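When a Robot Loses Its Balance

Robots at Work: Faults and Fixes

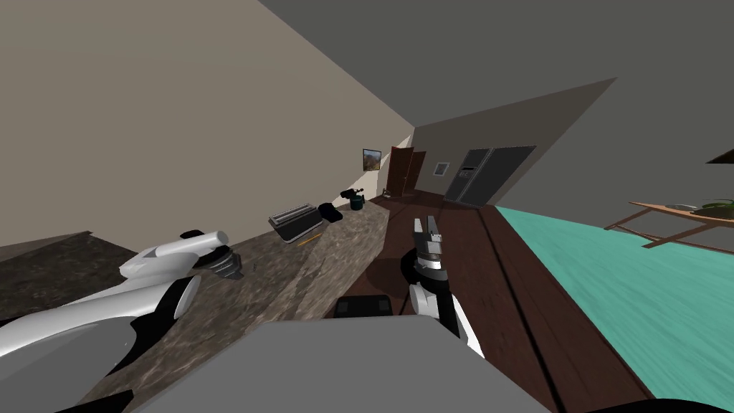 A practice kitchen made on a computer, tilted to one side, with the robot's two arms near the counter.

Robots that help at home often start out in a pretend kitchen inside a computer. If something goes wrong there, no real plates get broken. At Astell, a team led by Pauline Dawber uses a kitchen like this one to test a two-armed robot named Zoreo.

On 3rd June, Zoreo had a fault. It was told to reach over the counter, past the toaster. It leaned forward, kept leaning, and fell over.

What went wrong?

A robot has a part called a tilt sensor. It works a bit like the inside of your ear, which tells you if you are standing up straight. Zoreo's tilt sensor was sending its messages late. By the time the robot got the message "you are leaning," it had already leaned too far. Its computer did not know it should stop.

Ryan Fothergill, who writes the robot's programs, ran the same test 100 times. Zoreo fell in 17 of them. Each time, the message was late.

How was it fixed?

The team added a safety rule. If a tilt message does not come on time, both arms must stop moving. The robot waits until the messages are back to normal, and then it starts again slowly.

They also set a limit. Zoreo may now lean only 6 degrees when it reaches for something.

Why does it matter?

A real robot is heavy. If it fell in a real kitchen, it could hurt a person or a pet. The real Zoreo will not be switched on until August, after more tests.

Words to know

Sensor: a part that lets a robot measure something, such as light, heat or tilt.
Fault: when a machine does not work the way it should.
Gripper: the part at the end of a robot arm that holds things.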